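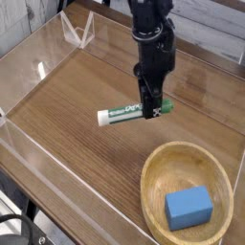 7 min read

Checking over a tabletop arm kit before you sign for it: my list for the Fotavar bench package, with comments

I've had the Fotavar on my bench for long enough now that people write to me wanting the list I use, so I've typed it up properly, crossings-out removed. It's the list I go through when a kit arrives and again every Tuesday before the first run. The package as Sundaram sells it is the arm, the two-finger gripper, the clear walls for the table and a year of phone support, and the price on my quote was $3,979 before shipping. For that kind of money I think you're entitled to be fussy, and I hope you will be!

I mark each line OK, WATCH or FIX. A WATCH can run. A FIX can't, however much you'd like to see it move.

1. POWER OFF, HANDS IN

1.1 Mounting bolts tight, no rocking at the base. OK.
Comment: Put your palm on the arm and lean a little, the way you'd test a ladder. I have mine on a heavy wooden table and I'm very glad of it. A folding table is a FIX, I'm afraid.

1.2 Stop button within reach of where you really stand. OK.
Comment: Where you really stand, please, and where you'll be standing when you're tired. Mine was beautifully placed for a chair I never sit in, so I moved it.

1.3 Cables at the wrist and gripper free through the full turn. WATCH.
Comment: Turn the wrist by hand in both directions and watch the slack. Mine goes round freely, but I'd have liked one more clip, and I've said so to the shop twice.

1.4 Loose cable below the table clear of feet. WATCH.
Comment: Tie it up or tape it down. I still haven't decided which, and it stays a WATCH until I do.

2. THE ENCLOSURE

2.1 Acrylic walls seated all the way along. OK.
Comment: Run a fingertip along the bottom edge. If you feel a step, lift the wall and set it again.

2.2 Corner braces fitted, no cracks. OK.
Comment: The triangular ones are lovely and stiff, but do look at them with a flashlight. Acrylic likes to start a crack where you can't see it.

2.3 Walls understood by everybody as keeping objects in. OK.
Comment: They're low, clear walls with an open top, there to stop a marker from rolling onto the floor. They are no guard for fingers, and I tell every visitor so, including the ones who nod before I've finished. Keep hands out while the arm has power.

2.4 Glare. WATCH.
Comment: The top edges catch the light very brightly. If your version uses a camera, try your lamps in a couple of positions before you blame the software.

3. THE GRIPPER

3.1 Fingers close evenly, pads clean. OK.
Comment: A wipe with a barely damp cloth. No solvents, the manual is firm on this.

3.2 Holds a marker level by its middle. OK.
Comment: I like a dry-erase marker for this because it's light and round and everybody has one. Have the arm hold it for 20 seconds. A slow droop at one end is a WATCH, a drop is a FIX.

3.3 Approaches a glue stick lying on its side. WATCH.
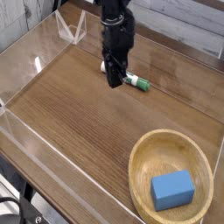
Fingers that come down too far will press on the table, and you'll hear the motor complain about it, so go at the slowest speed and stop the moment contact sounds wrong. I leave this one at WATCH for every kit, even a good one, as a reminder to reset the table height after anybody has moved anything.

3.4 Soft block and bowl. OK.
Comment: A foam block in a shallow wooden bowl makes a kind first test of reaching over a rim. If the arm clips the bowl, raise the travel height and try again. Nothing gets hurt except your pride.

4. SERVICE AND PAPERWORK

4.1 Manual matches the gripper you were sent. FIX.
Comment: Mine was for the older Vovo gripper, with a different pad size. Todor Vasić at the support desk sent the right one the same afternoon and was very nice about it, but do check.

4.2 Spare pads in the box. OK.
Comment: A set is 2 pads, and replacements were $49 when I ordered. Order before you need them.

Would I buy it again? Yes, I would, with that extra clip at the wrist and the right manual in the box. If you get stuck on any line, write to me and tell me which number you're on.

Comments (3)

Felista Mutiso
Thank you for 1.2! We walked over to our button this morning and it was behind the monitor. It's on the front edge now.

benchmouse
Does 3.2 work with a fat marker? All I have are the chunky kind.

Stulldale Repair Night
We'd put 1.4 down as FIX. Tape it, please, we worry about you.

Related
Wrist cables: clips, sleeves and plain old tape
Cleaning acrylic without scratching it
What I ask before paying for phone support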